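Resources | Audits | Templates | Blog | Contact
Flirix > Resources > Audits > Landing page and form inspection

Landing Page and Form Inspection, Drikonier Spring Offer

Site: Drikonier, Barkville regional pages
Inspected by: Lorna Policarpio
Reviewed by: Ngan-ling Wu
Date of inspection: Aug 26, 2024
Previous inspection: May

Scope: one landing page, one download form, one thank-you page, and the three follow-up emails triggered by the form. Paid ads are inspected separately.

Status codes: P = pass, F = fail, C = pass with comment, N/A = not applicable.

Section 1. Page content

1.1 Headline matches the wording of the referring link. P
1.2 Offer is stated before the first scroll on a phone. C
Comment: Passes on the two larger test phones. On the smallest, the cookie notice covers the second line of the offer until it is dismissed. Move the notice to the bottom edge.
1.3 One call to action per page. F
Comment: The newsletter box left over from the Gu template is still live in the sidebar. It competes with the download button and feeds a list with no owner. Remove.
1.4 Body copy under 670 words. P
Comment: 617 after the last edit.
1.5 Claims have a source on file. C
Comment: The savings claim in paragraph four has a source, but the link in the claims register points to a draft. Replace with the final version.

Section 2. Images

2.1 All images load on a throttled connection. P
2.2 Header image file size under 247 KB. P
2.3 No text baked into images. P

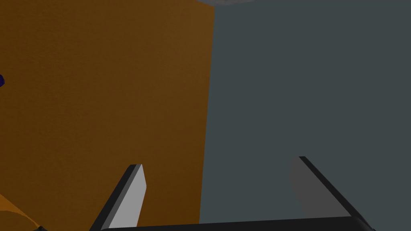 Brown panel on dark gray.

2.4 White button text legible against page background at all widths. C
Comment: Tested at four widths. Legible at each, but the button sits too close to the header on tablets. Add spacing.

Section 3. Form and consent

3.1 Required fields limited to name, email and company. F
Comment: Phone number is marked optional on the page but the form rejects a blank entry. Reproduced in two browsers. Same fault was logged in May and closed without a retest.
3.2 Consent box unchecked by default. P
3.3 Consent wording matches the current privacy notice. P
3.4 Error messages appear next to the field concerned. C
Comment: Email error is correct. Company error appears at the top of the form and is easy to miss.
3.5 Form times out safely. P
Comment: Session ends at 60 minutes. Entered data is cleared.

Section 4. Follow-up emails

4.1 First email sent on form submission. P
4.2 Unsubscribe link works in all three. F
Comment: Emails one and two pass. Email three opens the old preference center, where the request is accepted but not written to the contact record. Hold email three until fixed.
4.3 Sender name consistent. P
4.4 Postal address present in footer. P
4.5 SMS follow-up. N/A

Result: not cleared for traffic. Three fails open (1.3, 3.1, 4.2). Comments at 1.2, 1.5, 2.4 and 3.4 may be closed after launch.

Reviewer note (N. Wu): Agree with result. Retest 3.1 with a blank phone field and attach the contact record before closing. For 4.2, test with a new address, not one already suppressed.

Filed under: Lead Generation, Landing Pages, QA Checklists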